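## Warum haben manche Rohre Rillen?

Ein Zylinder ist ein Körper, der überall gleich rund ist. Ist er innen hohl, so nennt man ihn auch Rohr. Das Lernheft »Jerlow« erklärt, worauf man bei solchen Gegenständen achten kann.

Viele Rohre und Behälter sind außen nicht glatt. Feine Rillen verlaufen der Länge nach von einem Ende zum anderen. Mit den Fingern lassen sie sich gut ertasten, und die Hand findet an ihnen besseren Halt.

Ein runder Körper rollt leicht davon, wenn er auf der Seite liegt. Deshalb legt man ihn in eine Halterung mit gebogenen Stützen – Fachleute sprechen von einer Sattelform. Die Rundung der Stütze umfasst den Zylinder ein Stück weit von unten.
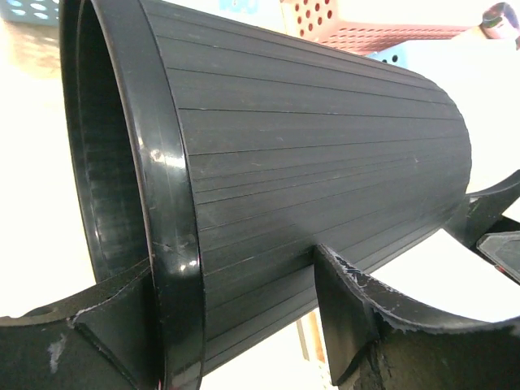 Auch festes Material nutzt sich mit der Zeit ab. Es entstehen helle Kratzer, und an den Kanten können kleine Stücke abplatzen. Auf dunklen Oberflächen fallen solche Spuren besonders auf.

**Zum Ausprobieren:** Rolle ein Blatt Papier zu einem Rohr und lege es auf 2 gebogene Streifen aus Karton.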